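Treffer 35

Judit Szénási gab die Anfrage zum sechsten Mal ein. Grollby, Lieferschein, Juni. Enter.

Null Treffer.

Anführungszeichen weg. Filter Datum raus. Nochmal. Jetzt bis zu 500, und oben stand wieder Undine, die Kantinenordnung. Immer die Kantinenordnung. Wer hat die Suche bloß so gewichtet.

Kurz vor vier. Um vier wollte Santoro den Export, fertig, als Tabelle, mit Summe.

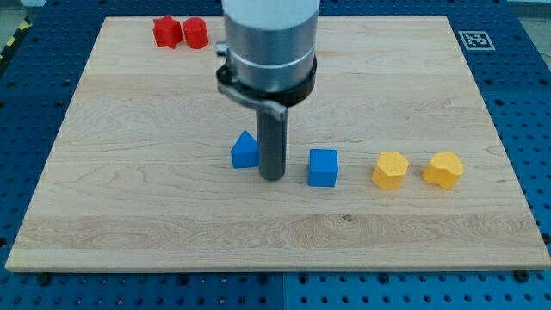 Neue Abfrage, diesmal ohne Grollby, nur der Lieferant: Gutaswood. 35 Treffer. Na also. Judit klickte sich durch, schnell, zu schnell, zwei Fenster gingen auf, eins wieder zu. Sie kannte die Ware ja kaum, nur vom Bildschirm, helle Ahornplatten, aus Brettern verleimt, vorne ein kleiner dunkler Knoten im Holz. Der Knoten! Sie tippte Knoten ins Feld, dann Ahorn dazu, und die Liste schrumpfte. 6 Treffer. Der letzte hieß "Scan_neu_neu". Kein Datum, kein Betreff. Drin der Lieferschein.

Grollby, mit nur einem l geschrieben. Grolby. Deshalb.

Sie lachte laut auf, allein im Büro. Betrag: 1.615. Santoro hatte in der Sitzung eine ganz andere Zahl genannt, und alle hatten genickt, sie auch.

Abfrage speichern? fragte das Fenster.

Auf dem Flur Schritte. Seine, die erkannte man am Schlüsselbund. Judit drückte auf Speichern, dann auf Teilen, dann stand da ein leeres Feld für den Empfänger und sie wusste plötzich nicht mehr, wem.

Die Klinke ging runter.

Sie tippte: alle.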